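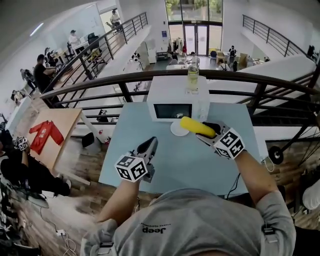
Thread on the upstairs microwave table at Skasura, now that it has had a full September of use. Mostly for people who are setting up a food corner in a shared building and have a mezzanine to put it on.

The building is one big open room with the entrance doors on the ground floor and desks on the upper levels. Until August the only place to heat food was the back room downstairs, and people on the upper level mostly ate cold lunches at their desks.

Our budget was $200 for everything. We came in under it. The table was in storage, the microwave came secondhand from a shop on Hiltholm Street, and the plates were from home.

The table is light blue and stands next to the railing. We talked about putting it against a wall. The railing spot won on space, and you get daylight from the big doors while you wait for your soup.

The microwave sits at the far side of the table with the door facing out. That leaves the front for plates. You need somewhere to set a hot plate down right away, and a tabletop directly in front of the door is the best place for it.

Measure the door swing before you decide on the spot. Ours opens to the left. The first week it was too near the end of the table and people were reaching around the door with a full bowl.

Leave the vents clear. Check the manual for your model, they don't all vent on the same side. Rogelio Ambrosio printed the right page of ours and it lives in a folder at desk 808 with the other appliance papers.

Things on top of the microwave: there is usually something. A bottle, somebody's mug, the mail. I would like it to be nothing. If you put a glass bottle up there, take it down before you open the door hard.

Power. We have a white power strip on the floor and the cords are a tangle. It's the part of the setup I like least. The microwave should go straight into the wall outlet and the strip should be for small stuff only. Reynaldo Magbanua is looking at a cord channel that screws to the underside of the table.

Same goes for cables hanging over the edge of the table. A clip costs next to nothing. Bags under the tables are fine if the straps are tucked in.

Plates. Small round white ones work. They turn freely inside, they stack, and you can see at once if they're clean. Big dinner plates catch on the inside wall and stop turning, and then you get one hot side and one cold side.

Now the corn. There is a toy ear of corn that goes with the small white plate. I have been asked about it more than anything else up here, so it gets a few posts. 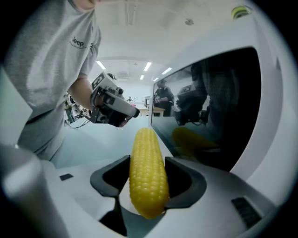

The corn, upright. Plastic, very yellow, kernels in tidy rows.

It's a pretty good likeness. The kernels are rounded and packed close together, and one end tapers like it should. Itzel Escobedo grew up on a corn farm outside Bredatdale and her only complaint is that real rows are never that straight.

Please don't run the microwave with the plastic corn inside. Putting it on a plate is fine. Plastic toys are not made for heating, and an ear that melts onto the glass tray means a new tray.

Real corn does very well in a microwave, by the way. Leave the husk on, put one ear on the tray, 4 minutes on high. Ours is a 1,000 watt model. Give it longer if yours is weaker.

Let it stand for a minute, then hold it with a towel and cut off the stem end, an inch or so up, through the husk. Squeeze from the silk end and the ear slides out. Most of the silk stays behind in the husk.

Two ears take closer to 7 minutes. Past that I'd use a pot. Itzel does hers with lime and salt. I use butter and I bring a lot of napkins.

If you buy husked corn, wrap each ear in a damp paper towel first. Without it the kernels go wrinkly on one side. Baluyot Market had both kinds last time I went, and the ones in the husk were cheaper.

Take the husks downstairs to the compost when you're done. Upstairs has one small bin and husks fill it up fast.

Other uses of the space. The light wood table next to the blue one is for folding and laying clothes flat. There was a red long-sleeved shirt on it that day. Keep food on the blue table and clothes on the wood one. Tomato sauce and shirts don't mix.

Noise: the beep carries. The room is open from the ground floor up, and there are people at desks across the gap. Open the door with a second left on the timer if you can catch it. Mulugeta Hadgu found that holding the 2 key mutes our model, and it stayed muted until somebody unplugged it to vacuum.

Smell carries too. Fish is allowed. Put a lid on it, and wipe down the inside right after.

Cleaning: bowl of water, a spoonful of vinegar, 3 minutes on high, leave the door shut for 5, then wipe. Divina Lumbao does it before lunch and I try to do it at 4 in the afternoon. The glass in the door is dark and hides splashes, so wipe it even if it looks clean.

The floor up here is wood. Spills get wiped up the same minute. There's a roll of paper towels in the tray downstairs by the sink, and I'm going to hang a second one upstairs when I find a bracket that fits the railing.

Still on the list: the cord channel, the paper towel bracket, a lid that fits the small plates, and a hook for the oven mitt. If you have a spare lid about the size of a saucer, leave it on the blue table and I'll wash it.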